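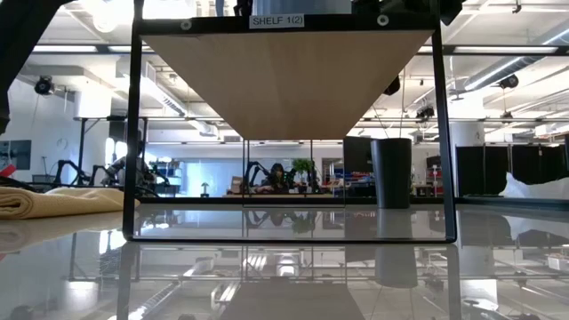
News > Interviews > Manipulation

Teaching the shelf task by remote control

Binta Wike runs demonstration collection at Ument, where operators drive robot arms through household and stockroom tasks and the recordings are used to train control policies. The current work is a shelf task: a cup and a folded towel are to be put on a shelf and taken off again. We spoke in September.

The shelf set holds 699 accepted demonstrations, of which 53 were given by hand guiding, with the operator holding the wrist of the arm and moving it through the task. The rest were teleoperated from a leader arm.

"Hand guiding is quick to learn," Wike said. "A new person gets a usable cup placement on the first morning. The trouble is that your own arm is in the camera view, and the forces at the wrist are yours. We kept those 53 for the approach motion and stopped there."

With teleoperation the operator stands clear and the follower arm copies the leader. Ument's link software, Tirico, passes joint positions and gripper opening and logs both sides. Wike puts most of the early failures down to the operators' sense of depth.

"People overshoot the front of the board. On a flat table you can be a little high and let the cup drop the last bit. On a shelf you have the crossbar in front of you and a board at an angle to the camera, and the error shows up as contact with the frame."

The fixture does not make it easier. The tabletop is glossy and returns a clear reflection of the posts and the ceiling lights, and there is a transparent panel under the board through which the lab is visible. Asked whether she had considered a matte top, Wike said the question comes up in every review.

"We have a matte top for the drawer task. For the shelf I want the policy to see the cup and its reflection, and learn which one to reach for. A black cup on a mirror is a fair test of that."

The towel is a separate problem. Daithí Ó Briain, who wrote the operator guide, asks for a pinch on the folded edge and a slow lift.

"If you grab the middle, it opens," he said. "Then you spend the episode refolding it, and we didn't ask for refolding. I mark those as rejected – the operators don't like it, but the label has to match the motion."

An operator session is 56 minutes, followed by a break away from the leader arm. Ó Briain found that pauses in the middle of an episode grew longer after that point, and a policy trained on long pauses will pause too. He trims idle time at the start and end of a recording but leaves the middle alone.

Wike expects to add a second board height next. "The reach changes, the wrist angle changes, and most of what the operators have memorized stops working. I would like to have that data before we tune anything else."

Related
Ekpo gripper pads: wear notes
Leader arm calibration with Tirico
Trirnuvari on labeling failed grasps
Drawer task, part 2

Contact | Copyright Ument | Back to top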